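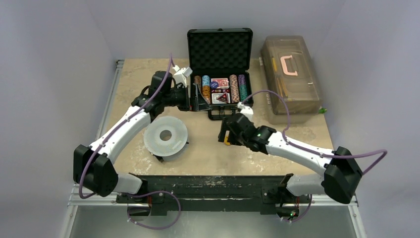 Chips in an open case, ready for the new games season.

Gumard's games library is back, and it has come back a good deal bigger than anyone who remembers the old cupboard upstairs would expect. The doors opened in October on the ground floor of the former Fornum shoe shop, with 748 board games, card games and puzzles on the shelves, every one of them free to borrow with an ordinary town library card.

The queue on opening morning went past the bakery and round the corner into Mill Lane. By lunchtime 33 games had gone home with their new borrowers, and the returns trolley already had its first customer, a family who had taken a quick card game to the park, played it through and wanted something longer for the evening!

The old collection was well loved but hard to reach. It lived on the top floor of the main library, up a narrow flight of stairs, and could only be seen on request. In the new place everything is out in the open. Family games are by the window, two-player games run along the left-hand wall, and the long strategy games (some of the boxes are very heavy indeed) sit on low shelves at the back. Jigsaws have a corner to themselves, sorted by number of pieces.

There is a wonderful section of classics too. Chess, draughts, backgammon, dominoes and cribbage are all there, several of them in sets given by local households, and one of the cribbage boards has plainly seen decades of Sunday afternoons. Card players can borrow packs and chips for an evening at home, though the library asks that they are used for friendly games only, with no money on the table.

Clikus, the café next door, has knocked a serving hatch through the shared wall, so tea and toasted sandwiches can be ordered without leaving your seat. Drinks must have lids on the play tables. Soup is allowed in the café but not through the hatch, a rule that came in after a trial evening in the summer and a very unlucky copy of a railway game.

Loans last for 2 weeks and can be renewed once if there is no one waiting. Each box has a printed list of its contents inside the lid, and borrowers are asked to check it before they bring the game back. A missing pawn or die won't cost you anything. The desk keeps a drawer of spare parts, built up from incomplete sets over the years, and most gaps can be filled on the spot. If something more important has gone, the game is put aside until a replacement turns up.

Most requested so far is Su, a tile game about building canals, which was made here in Gumard by a small workshop near the lock. It takes half an hour, the rules fit on a single sheet and it is enormous fun with four players. The library began with a couple of copies and has already ordered more, but there is still a waiting list, so put your name down early.

Play evenings run until 11 at night at the end of the week, which makes this the latest-opening public room in the town centre apart from the pubs. There are tables for people who come in a group and a large round one for anyone who turns up alone and would like to join in. First-timers shouldn't worry about knowing the rules. Staff wearing green badges will teach any game on the "learn tonight" shelf, and the choice on that shelf changes each month.

Children under twelve need to come with an adult. Schools can book the room on weekday mornings, and the first classes have already been in to try out word games and a very noisy round of snap.

The building has step-free entry from the street, and there are sets with large print cards, raised markings and chunky pieces that are easier to grip. A quiet session with the music off is held in the early afternoon once a week.

Games in good condition can be handed in at the desk during opening hours. Please tape the lid shut, and leave a note in the box if any pieces are missing. The next learn tonight shelf will be all co-operative games, with a few for very large groups.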